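Després Family Centre Newsletter
July

From the Toy Library: Returning Sets Complete

The Toy Library at the Després Family Centre continues to be well used through the winter months, and the Centre thanks member families for the care they take with borrowed items. Members are asked to read the following notes before their next visit, as several borrowing arrangements have changed from this month.

Returns table

Borrowed toys are no longer to be left at the front counter. A round table beside the large windows in the Fudiston Room is now set aside for checking returns. Members should bring each item to this table, take it out of its bag or box, and confirm that all parts are present before a staff member signs it back in.

The Fudiston Room is open for returns from 9.30 am on Friday. Families who cannot attend at that time may telephone the office to arrange another. Items should not be left outside the building after hours, even under the awning.

Stacking and gear toys

Stacking toys with separate rings remain the most frequently borrowed items in the under-fives collection. They are also the items most frequently returned short of a part. A ring that has rolled beneath a couch or been packed in with the family's own toys can keep a whole set off the shelf for weeks, and replacement rings are seldom sold singly.

Before returning a stacking toy, members are asked to take the rings off the peg, wipe each one with a damp cloth, dry it and put the stack back together. Toothed and gear-shaped rings need a little more attention, as crumbs and playdough settle between the teeth. A soft toothbrush and warm soapy water will clear most of this. Please do not place any toy in the dishwasher unless its label states that this is suitable.

Small gears that do not fit on the main stack should be returned with it. They are part of the set and are listed on the borrowing card.

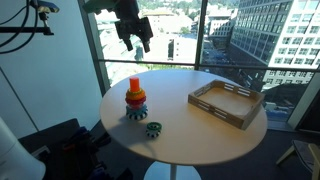 Wooden trays

The shallow wooden trays used in the Library are intended for carrying and sorting loose pieces during play. They may be borrowed with any construction, threading or stacking set at no further charge, with a limit of 2 trays per household. Trays should be returned empty. Any pieces found in a tray at home should be put back with the set they belong to.

Trays may be wiped with a well-wrung cloth and left to dry in the shade. They must not be soaked or stood against a heater, as the wood may warp and the corners open. Slotted sides collect sand and grit, which can usually be brushed out with a dry pastry brush. A tray with a splinter or a loose joint should be handed directly to staff and kept apart from the other returns.

Missing and damaged parts

The Centre recognises that toys are borrowed to be played with, and ordinary wear is expected. No charge applies to faded colours, light scratches or scuffed edges. Where a part is missing, the member has a further 5 days in which to look for it, and the set will be held under the member's name during that time. If the part is not found, the set may be withdrawn or moved to the incomplete shelf, from which items can be borrowed on the understanding that they are short.

Members who find a stray ring, gear or block at home after a set has been signed in are encouraged to bring it back, however much time has passed. Parts can be placed in an envelope marked with the name of the toy and handed in at the office.

New items

Funding received through the Dretari Community Grants round has allowed the Library to extend its range for children aged from 12 months. The additional items include shape sorters, nesting cups, wooden puzzles with large knobs and a second set of floor blocks. The catalogue now lists 92 toys, and a printed copy may be consulted in the Fudiston Room. Set 3032, the marble run, has been withdrawn from the under-threes list on account of its small parts and is now available only to families with older children.

Storage bags for the larger sets have been supplied by Bruler. Each bag carries a label naming the set it belongs to, and members are asked not to exchange bags between sets. Wet bags should be aired before they are returned.

Suggestions for future purchases may be written in the book kept at the office. Membership renewals are due by the end of the month, and renewal forms are available from the office during opening hours.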